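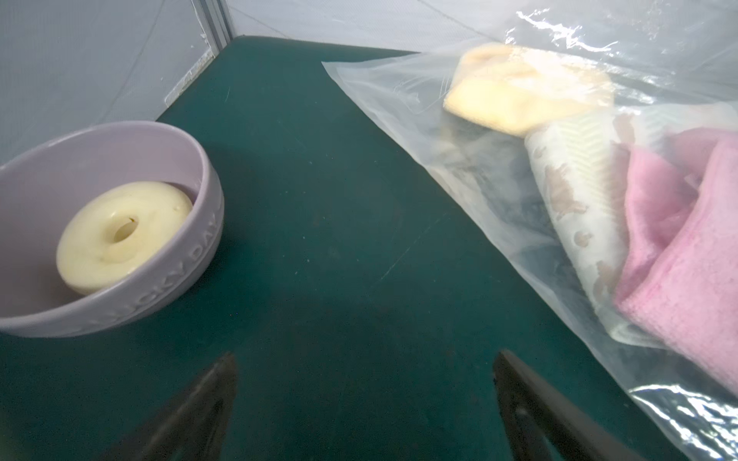 Posted in: Home, Sorting Out, Dogs
March, by the Erwood kitchen table

Right, quick one as I've got 40 minutes before I need to be out of the door.

The Big Towel Sort is finally happening. I've been putting it off since Christmas and the airing cupboard had got to the stage where you open it and shut it again fast. So everything out, on the landing, in heaps. Keep, rags, dog.

The dog heap won. Obviously.

We pick her up from Groltenier at the end of the month (the rescue, not the village, although it's in the village too, confusing) and their list says bring soft things that can go in a hot wash. No stuffing, no buttons, no tassels. So the clear bag on the green table is hers. The pink towel went in first becuase it's the thickest and I never liked it on me, too scratchy round the neck. Then the pale yellow cloth, which is lovely and fuzzy and I did dither over. And the white one with the brown animals all over it. Had that for years, no idea where it came from. Folded it longways so it would go in.

Clear bag and not a bin bag - learnt that one the hard way. Last house move I put 400 quid's worth of good curtains out with the rubbish. Never again. If I can see the pink I know what it is.

Bowl next. Dug out the lilac-grey LUCKY DAY one from the back of the cupboard. Nice thick rim, heavy enough that she can't shove it round the floor, I hope. Stuck the cream ring thing in it for now so the two stay together. The ring's got a few marks on it but it'll do until I get to the shop for a proper Kong. Anyone know what size for a medium-ish dog with a big head?

Still to do:
- flannels (why so many)
- the bottom shelf, haven't even looked
- ring Stitov about the gate latch, they quoted 97 pounds which seems a lot for a latch
- wipe that table down, it's all scuffs and dusty bits
- lead, tag, bed

Not buying the bed yet. Saw one for 237 pounds and had to go and have a sit down. She can have the towels to start with and we'll see what she likes sleeping on, probably the sofa.

Rags heap is going in the garage. Keep heap is going back in the cupbord, folded in thirds this time, let's see how long that lasts.

More when I've done the flannels.

Last updated: March, just after 4pm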